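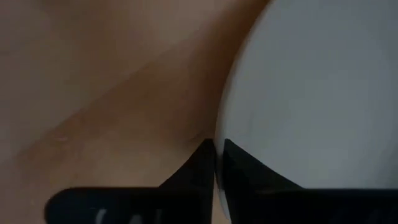
The Good Plates and the Other Ones

By Riet Leemans
12/1/21

My mother had two sets of plates, and I grew up with the idea that every house on earth was arranged in the same way. The first set lived in the kitchen, on the shelf above the sink. It was thick and chipped and we ate from it every day. The second set lived in the dining room behind glass. It had a thin blue line along the border, and it came out for Christmas, for the priest, and for one uncle who had done well in the insurance business.

When my mother died, my brother and I had to divide the house. We are not people who quarrel. The furniture was done in an afternoon. But we stood for a long time before the glass cabinet, and I understood that neither of us wanted what was inside. I asked him if he had kept any of the kitchen plates. He became a little red and said that he had already put them in his car.

I have thought of this moment often during the past year, while I was visiting people for this article and asking to look inside their cupboards. It is an unusual request and I was surprised how few refused. People who would never show you their bank account or their bedroom will open the kitchen cupboard without hesitation. Then they begin to apologize. The plates do not match, they say. This one is from the first apartment, that one came with a neighbor's cake on it and was never returned.

A business in what stays behind

In Cledow, the town where I have lived since I moved to this country, there is a shop in the former post office that sells only used tableware. It is called Lorkix. The owner, Anjani Pillai, took over the business when she was 40, after a career in hotel purchasing, and she kept the name because the sign was already paid for.

She buys from estates, mostly. A family telephones her when the rest of the house is nearly empty. She told me that she can hear in the first minute of the call which set they are offering.

"If they know the name of the pattern, it is the good set," she said. "If they say 'just some plates,' I drive faster."

The reason is simple, and it was the first thing that I had not expected. The good sets do not sell. She has a back room where they stand in their original boxes, some with the tissue paper still between the plates. Gold rims cannot go in the microwave. Many of them should not go in the dishwasher either. The young couples who come in on their free day pick up a porcelain plate, admire how light it is, hold it against the window to see the light come through, and put it back. Then they go to the shelves in front and spend an hour with the ordinary things.

What they want, according to her, is weight. They want a plate that stays where it is when you cut something on it. They also want color, and this is a change. For a long time it was white, white, and again white, because the hotels had it and the cooking magazines had it. Now people ask for dark plates and for the soft greens that their grandmothers had in the kitchen. A few years ago she could hardly give those greens away.

I asked her if she could explain it. She thought about this seriously, as she does with all questions.

"White plates are for the food," she said. "I think people got tired of serving the food. They would like to have a nice time also."

She charges three dollars for a single plate of almost any kind, and this price has not moved in years. It makes people careless in a good way, she believes. They take a risk on a color. They buy one soup bowl for a child who has broken one. They come back.

How to stack, how to stand

There is one matter on which I found no agreement at all, and it is what to do with plates when they are clean.

My mother stacked. She was a woman of towers. Large plates at the bottom, then the breakfast plates, then saucers, and on the top some object that had no other home. To take out a large plate you had to lift everything with one hand and pull with the other, and we children learned this movement very early, as other children learn to ride a bicycle. The chips on the rims came mostly from there. I know now that the foot of a plate, the ring on which it stands, is often left without glaze, and that this raw ring is rough enough to scratch the face of the plate beneath it. Those fine gray lines that I always took for the marks of knives were, at least in part, the marks of other plates.

The other school lets the plates stand on their edges. In the old farmhouses in the north of my country you still see the long racks on the wall above the sink, open at the bottom, so that the water drips down where it should. The rack is the cupboard. You wash the plate, you put it up, and it is already in its place for the next meal. I find it one of the most intelligent pieces of furniture that exists, and I have never owned one, as my kitchen has its window exactly there. 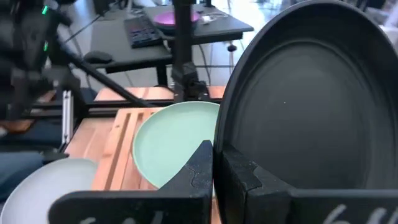 Anjani belongs to the standing school, without compromise. In the shop she keeps every plate upright, partly for safety and partly for business, for a customer who must lift a stack will look only at what is on top. At home she does the same. She advised me to put the heaviest plates at the ends, where they have something to lean against, and to leave an empty place here and there for the hand. A rack that is full, she says, is a rack that somebody will soon be angry with.

I tried it for the month of June. I bought a simple rack and set it on the counter, and I gave the glass-front cabinet over to books. The result was that I used more of my plates. When they lay in a stack I took always the same ones from the top, washed them and returned them to the top, and the ones at the bottom lived in darkness for years. Standing side by side, they all came into use. I found again a plate with a painted pear that my husband had bought me in Pornen, on a trip when it rained the whole week and we had gone into a pottery only to get dry.

The trip to Pornen

I went back there for this article. It is a small place along a river with good clay in its banks, and it once had several potteries, of which one is left. It is named Lü, after the family that started it, and it makes plates that nobody would call special. They are round and heavy and slightly unequal. If you lay a ruler over the rim you will see light under it.

The man who runs the kiln did not want his name in a magazine, but he was pleased to talk, and even more pleased to let me carry things. A plate, he explained to me, is harder than a bowl. Every beginner thinks the opposite. A bowl has walls that hold each other up, and a plate is a large flat piece of mud that would like to bend. It dries faster at the rim than in the middle. If you hurry it, the rim lifts or the center rises like a small hill, and afterwards the peas will roll. He lets his plates dry for 15 days under cloth and turns them over by hand. Then comes the first firing, the glaze, the second firing, and the long wait until the kiln can be opened. He said that his father opened it always too early and lost plates every time, and that this was the only thing they ever fought about.

On the table near the door he had the seconds, the plates with a fault. A pinhole, a drip, a thumbprint below the glaze. I asked what part of his sales they were and he laughed. People come in for the perfect ones, he said, and then they see the thumb.

I bought the thumb, of course.

What we leave on the shelf

I do not want to be unfair to the good set. It had its work too. In my mother's house it told us that a certain day was different from the others, and I can still feel in my fingers the fear of carrying it. My brother remembers that the food tasted better from it. I remember that we sat straighter. For a family that did not have much, it was also a kind of savings, something that could be shown, and if necessary sold. That it later turned out to be worth almost nothing was a piece of news that my mother, fortunately, never received.

But when I asked people to tell me about a plate they had loved, not one of them described the good set. They spoke about a dark one that an older sister always claimed. A divided one for a fussy child. A big oval dish, used for fish in one house and for the whole family's toast in another. One man of my own age told me about a plate with a crack in it that his grandfather refused to throw away, and which was therefore set, each evening, before the grandfather.

In the end I telephoned my brother and asked if he would let me have some of the kitchen plates. He had more than I had realized -- 14 of them, counting the small ones. There was a silence during which I believe he was looking at them. Then he said that I could come for dinner and we would see.

I went. He had set the table with my mother's plates, the thick ones, and mine had the chip at the place where I used to put my thumbnail when I was waiting for the others to finish. After the meal he washed and I dried. He stacks, I am sorry to say, exactly as she did, with a gravy boat on the top.

I came home with four of them, wrapped in his newspaper. The blue-line set is still in its boxes in his garage. Anjani has offered to take it, with no promise that it will sell, and my brother says he will bring it by when he has the car empty.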